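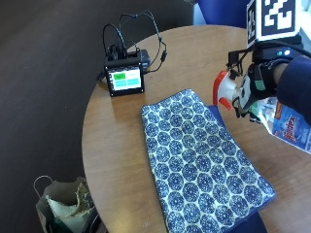 Projects > Plalholm > Progress reports

July
Prepared by Irja Mäkelä for Thérèse Simard, Karppinen

Table linen and dining corner, progress to the end of July

Work on the dining corner at Plalholm is on schedule. The grant covers table linen, basic kitchenware and a cleaning routine that residents can keep up themselves. This report deals with the linen and the cleaning. Kitchenware orders are covered at the end.

The round table has been kept. We had priced a replacement in the spring and decided against it, as the wood is sound. Killian Chevalier oiled the underside and tightened the legs. The money set aside for a new table has been moved to linen, as agreed with you by phone.

The cloths we chose are blue and white, with a navy circle pattern, and go with the plain dark blue ones we already had. We bought 17 from Jikimar. Four were returned because the hems were coming undone and replacements have been promised. The other 13 are in use.

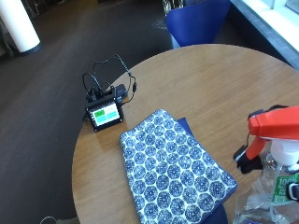
Folding took longer to settle than expected. Residents folded the cloths in different ways and they would not stack in the drawer. Impi Halonen ran two short sessions in the afternoon and everyone now uses the same fold, in half and then in half again. The drawer closes.

Wiping down is done after each meal, with the cloths lifted off first. We tried a general kitchen cleaner for a week and it left a film, so we have gone back to diluted soap in a spray bottle. Refills are kept under the sink. 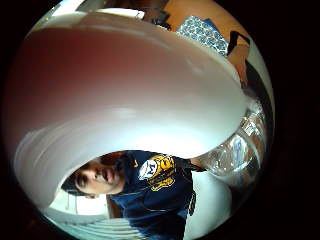
Kitchenware is the part still open. Ustyna Hnatiuk has gone through the cupboards and taken out anything cracked or without a lid. Residents have asked for more clear containers, so that they can see what is inside without opening them. The clear plastic one with the small blue label is the type they like, and we would like to order more in that style. White tubs are less popular for dry food, though they will be kept for leftovers.

Spending to date is £521, all of it on linen and cleaning supplies. The Futitz quote for containers has not come in yet. I will forward it when it does, and would ask for your approval by email so that the order can go in before the August break.

Still to do: receive the replacement cloths, label the drawer, place the container order.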